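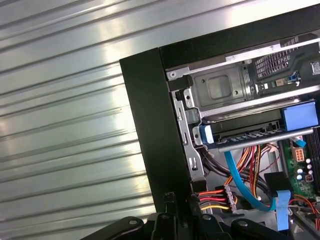
Budgeting a second arm cell for desktop teardown: what am I forgetting?

Posted by Siiri Turunen

We run a small refurbishing shop in Skirkdale and take in office desktops by the pallet. One arm cell with a wrist camera and a two-finger gripper is working now, on drive and cable removal. I have to put in a request for a second cell by January. The arm quote is easy. The rest is guesswork. Current lines are arm, gripper, wrist camera, table, controller PC, and 18 hours of integration from Andrade. What do people usually leave out, and is it worth paying for a second gripper up front?

Valdir Caldeira

Integration at 18 hours is low. We used 86 on our first cell at Zutcombe, most of it on cable handling and very little on motion. Drives in plastic caddies with a latch are the easy part. SATA leads and power bundles move every time something touches them, so no two cases look alike to the camera. Lines I would add:

1. Spare fingers. Wide flat fingers are fine for a caddy and poor for a small connector. Price two sets, plus the bolts.

2. Fixturing. An open tower has to be held against push and pull. Budget for clamps and a stop on the table. If you process more than one case size, get adjustable ones.

3. Operator time. Someone still has their hands in the work area for part of each job, so cost a person per shift and a safety review of the shared space. Check as well that the table leaves room beside the open case for two hands.
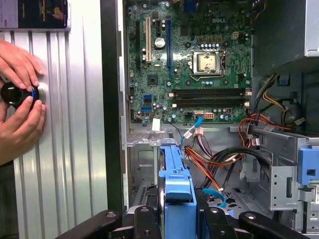

4. Lighting. Bare sheet metal throws glare back into a wrist camera. A diffuser is cheap, but mounting it takes longer than you expect – allow half a day.

5. Cables for the arm itself. The camera cable at the wrist flexes constantly. Keep two spares on the shelf.

On the second gripper, yes, if lead time is more than a few weeks. Ours was up to 10 weeks.

Elaine Fontes

Just lease it. We did and it was fine.

Heloísa Rezende

Leasing depends on the term. Brisgate wanted 9 percent on top for a short one, and end effectors were excluded as wear parts, so you pay for those either way. Read that clause first.

I agree with Valdir on hours. I would also split the request in two: hardware now, integration as a separate line with its own approval. If the cable work overruns, you can go back for hours without reopening the whole purchase. And ask Andrade if the 18 covers recalibrating the camera after a finger change. Ours did not.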